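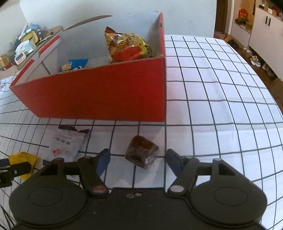
Welcome to the gallery page for the Kustum hand-held gripper, which we've had on loan from Bonbridge since January and have grown very fond of (more than we expected to, if you'd asked us when the carton arrived). We try out kits for people who want to teach robots everyday jobs at home or in a small workshop, and packing snacks is the job we keep coming back to, partly for the variety and partly for the leftovers!

Snack packing, gripper view
The small brown one in its clear wrapper is sitting between the two blue fingertips, with the red cardboard box open just behind it. A big gold and red foil bag is already standing in the box, and there's a blue and yellow wrapper lower down in front. We like little cube-shaped snacks for a first session, as they give you something definite to aim for.

About the kit
The Kustum comes as a pair, one for each hand, with spare fingers and a charging lead. The loan set weighs very little, and after 16 sessions at the kitchen table our wrists had no complaints. The handles suit medium and large hands best, so do ask for the Skindanby grips if yours are on the small side. They add four dollars to the order and are worth every penny.

A word on software
Recordings go into the Hlongwane desktop program, and we had 2176 short clips saved by the end of the loan. Naming them is a slow business, so put the kettle on first. The free plan stops at 100 clips, plenty for a weekend of trying things out.

Borrowing a set
Bonbridge lends the pair for two weeks at a time, and you can add your name to the list through the contact page. Please send all the spare fingers back in their pouch.

Page updated Thursday, November 19, 2020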